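The blue shirt problem

I've been putting off laundry again. October does this to me! The light goes early, the basket fills up, and I tell myself I'll fold everything after dinner, and then I'm on the couch with a bowl of cereal and the basket is still by the stairs at bedtime.

So this month I made myself a deal. Nothing goes back in the basket once it's clean. It gets dumped on the big table, one piece at a time gets pulled out, and I don't sit down until the table is clear. I put a cloth over the table first (pale, plain, nothing that sheds), mostly so I can see what I'm doing. Dark socks on a dark table is how I ended up at work in one navy and one black.

The thing that slows me down every single time is anything soft and blue and crumpled. I don't know why it's always blue. Maybe I just own too much of it. It lands in a heap and I can't tell a sleeve from a hem, and I pick up what I think is a shoulder and get a fistful of the middle.

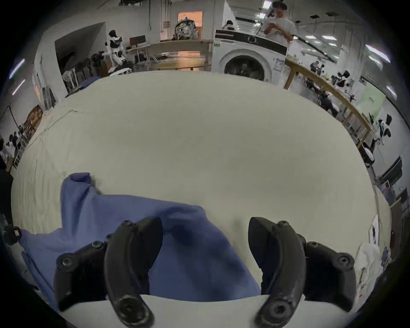 My fix is pretty dumb but I love it. Find any corner that's sticking up, pinch it, and lift the whole thing straight off the table. Give it one good shake. Gravity does most of the sorting for you, and by the time it's hanging you can usually see at least one seam. Follow that seam with your other hand until you hit another corner, lay it flat, and then you can smooth from the center out. I used to start smoothing right away, while it was still bunched, and all I ever did was iron the creases in with my palms.

For the folding itself I go in thirds, then in half, then in half again if it's going in the Lasar drawers, which are shallower than they looked online. I paid 344 dollars for those drawers, delivery included, and I will be making them work if it kills me. The bigger stuff goes on the Hourani shelf in the hall, where it topples over if I stack it past my elbow.

One more thing, and I know it sounds fussy: clear the phone chargers and mugs off the table before you dump anything. I lost a perfectly good white tee to cold coffee last week and I'm still a little sore about it.

Next up is the towel closet. I opened the door this morning, looked at it, and closed it again.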